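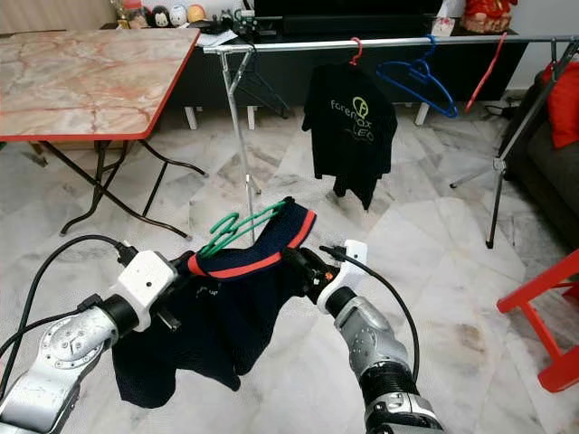
Gurkden Opens Anach, a Clothes-Care Workshop for People Who Own a Chair Covered in Shirts

Free July sessions teach hanging, folding and the difficult art of using the rack you already bought

GURKDEN, July – Most homes have a clothes rack. Most homes also have a sofa within easy throwing distance of it, and the sofa usually wins. Starting this month, the Katiyar housewares store on Garance Street will try to even the odds with Anach, a free series of 3 short workshops on getting clothes onto hangers and keeping them there.

The series follows a spring survey of Katiyar customers, in which over 200 people were asked where their clean clothes spend the night. The most popular answer was "on something." The store took this as a sign of demand.

Each session lasts 2 hours, including a coffee break, and takes place in a room set up like an ordinary living room. Participants work at a plain metal rail with plastic hangers in whatever colors came to hand. Matching sets are available in the store for those who feel strongly about it.

What the Sessions Cover

The first session deals with knits and mesh, the fabrics most likely to slide to the floor the moment you turn your back. A fine-mesh top, navy with an orange-red trim, say, has a habit of hanging in folds wherever it likes. Participants learn to find the neckline first, feed the hanger in and settle one shoulder before bothering with the other. Bright trim makes a handy guide. All-black garments are taught later, once morale has improved.

The second session is given over to T-shirts, including the printed ones that came free with something and have outlived whatever they were promoting. Anach takes no position on whether you should keep them. It does ask that you hang them straight, smooth the hem and stop pulling the hanger out through the neck as if starting a lawn mower.

The third covers the rack itself: where to stand it, how to leave space between garments and what to do with empty hangers. Katiyar staff recommend gathering the empties at one end of the rail. They concede that at home, empties tend to settle wherever they please, usually at an angle.

"We sell a great many hangers," the store said in a statement. "It would be nice to think some of them are in use."

Bring Your Own Laundry

Places are limited to 10 people per session. Participants should bring a small bag of clean, dry clothes, including at least one item that has defeated them in the past. Hangers are provided and must be returned, a rule added after the trial session. Children are welcome and have so far shown more patience than the adults.

Anach will not cover ironing. Katiyar looked into it and found that people who iron were already doing fine, and people who don't had made their peace.

Sign-up is at the Katiyar service desk, next to the laundry baskets. Those who complete the series receive a certificate, which comes flat and does not need to be hung.

About Katiyar

Katiyar sells racks, rails, hangers, baskets and other household goods from its store on Garance Street in Gurkden. It also sells chairs, and accepts some responsibility for what ends up on them.

Press inquiries may be left at the service desk during store hours.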